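6.3 Grip fault 232 during framing

The manual calls this fault "self-clearing." Don't count on it.

1. Press Stop. Keep hands off the table - a paused arm still holds torque.

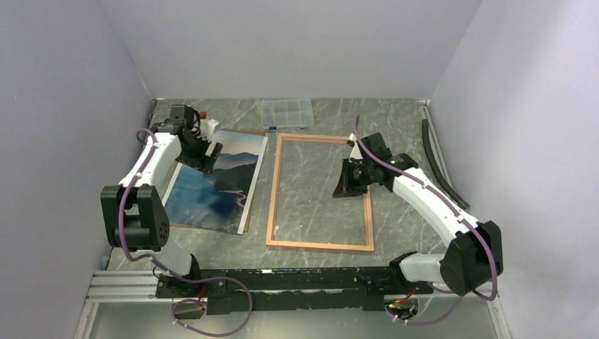

Clearing the code alone won't release the gripper. Open it from the Hovent menu.

2. Check that the backing panel lies flat inside the rim.
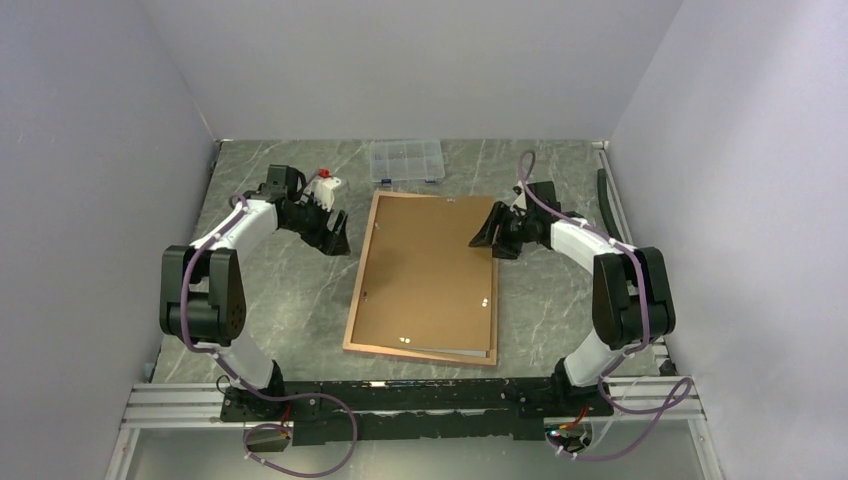

3. Restart at low speed.

CAUTION: Don't raise the force limit to hide the fault.

Comments (2)

kurdale_shop: Step 3 threw 232 again Tuesday.

mp461: Same. Low speed fixed nothing.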